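Who Gets to Vote? A Story About Ballots, Bread and Patience

Reading time: 4 minutes

We use cookies to remember your settings. Accept / Manage choices

Have you ever had a vote in your classroom? Maybe you picked a name for the hamster, or chose between kickball and tag on the last afternoon before a vacation. Everybody puts a hand up, the teacher counts, and there you are, it's settled (even if you still think Biscuit was the better name).

Now imagine that your teacher said, "Only the children sitting by the window may vote today." You would have something to say about that, I'm sure! And if you sat by the window, I hope you would have something to say about it too.

For a very long time, that is how voting worked for grown-ups. In many countries only men could vote, and often only men who owned land or a house. Women paid taxes, ran shops, taught school, raised families and worked in mills, and when election day came they had to stay home or wait outside.

The long word for this

The right to vote has a grand old name: suffrage. It sounds a bit like "suffer," but the two words don't mean the same thing at all. Suffrage comes from a Latin word that had to do with giving your support to someone. People who worked to win votes for women were called suffragists, and you may also hear the word suffragette, mostly for women in Britain who tried bolder and noisier ways of being heard.

How do you win a vote when you can't vote?

That is a real puzzle, isn't it? If you want to change a law, you usually need the people who make the laws to agree, and those people mostly listen to voters. So suffragists had to find other ways to be heard. They wrote letters and printed newspapers. They gave speeches from the backs of wagons. They sewed banners and marched, sometimes in the rain, with people shouting rude things from the sidewalk.

They also collected signatures on petitions. A petition is a piece of paper that says, "We, the people who have signed our names, would like this to be changed, please." In the little harbor town of Solport, women carried one from door to door for a whole winter and came home with 598 names. The town council read it in March and said no. So the women sharpened their pencils and started again, and the second time they walked all the way out to the farms at Gallham, where nearly 300 more people signed.

Did it happen all at once?

Oh, not at all. New Zealand let women vote in national elections in 1893, which was very early. In the United States, some states said yes long before the whole country did. The Nineteenth Amendment, in 1920, said that no one could be kept from voting because of being a woman. But many Black women, Native American women and Asian American women were still stopped by other unfair laws and tricks, and they had to keep working for many years after that. When you hear somebody say "women got the vote in 1920," you can remember that the story is longer than that.

Talk about it at home

Supper is a good time for this. While the dishes are waiting, ask the oldest person at your table about the first time they voted. Where did they go? Did they have to stand in line? Did their own grandmother vote?

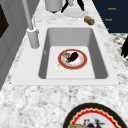 Štefanec wrote to us that the children's great-grandmother was never once asked for her opinion on an election until she was past 40, and that she then put on her best hat to vote every single time, even for the school board.

You might also try a vote of your own. Choose something that matters to everyone in the house, such as what to do on a free afternoon. The first time, let only 2 people vote. The next time, let everybody. Then talk about how each one felt, and whether the answer came out any different. A class in Ukosbridge did this with their library books, and the children who had been left out wrote a petition before lunch!

Shared 4 times | 2 comments

Sign up for our newsletter and get a new explainer for young readers every month.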